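Fonine Robotics notes
2019-02-16

1/ A small thread on what we learned with Stodo, our method for teaching a robot arm to pick one asked object from a very full table. The write-up is long, so I put the main points here in shorter form.

2/ The usual way to train is to start with a tidy table and add clutter later. We did the opposite. Every demonstration in the Travenero set was recorded with the table already full, and we never cleaned up between two picks.

3/ In total we have 2,988 demonstrations with 108 different household objects. Most of them come from our own kitchens and desks. In December we ran out of spoons at home.

4/ The method has two steps. First the network marks which part of the table it must leave alone. Then it looks for a grasp only in what remains. Kassa, our older method, did both in one step, and it was often too brave near the neighbours of the object.

5/ We count a trial as good only if the right object is lifted and no other object moves more than 2 cm. Please keep this in mind when you compare with other papers, many of them count only the lift. With the lift alone, the two methods look almost the same.

6/ We made 1,016 test trials, half with Kassa and half with Stodo, on the same layouts. Stodo disturbed the neighbours much less. It is also slower, because it checks the free space again just before the fingers close. I think this is a fair price, but for a factory line it is probably not.

7/ Where it still fails: clear plastic, and thin flat things like a knife or a plate edge. The depth values on clear plastic are full of holes, and the first step then believes the place is free. We tried to fill the holes by smoothing and it made the results worse.

8/ Small pieces together on one plate are the second problem. The method sees the group as one object and wants to grasp in the middle. We had 21 layouts of this type, and I would not call any of them solved.

9/ A question I received by message: why do we keep cloth and tissues on the table, when they never have the same shape twice? Exactly for this reason. Without soft things in training, the network learns that every edge is hard, and later it treats a folded cloth like a wall.

10/ The kind of table I mean in this thread. The gripper points straight down above a round plate with green clip-shaped pieces, and there is a translucent cup lying on its side next to a dark blue cloth. So both hard cases from posts 7 and 8 are on one table, plus a can, a TV remote and cutlery.
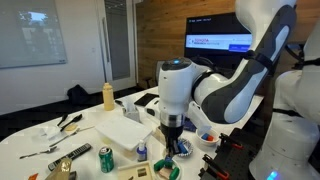
11/ Next we want to ask for two objects in a row, where the second one is reachable only after the first is gone. If you have tried something similar, I would be glad to read about it - also when it did not work.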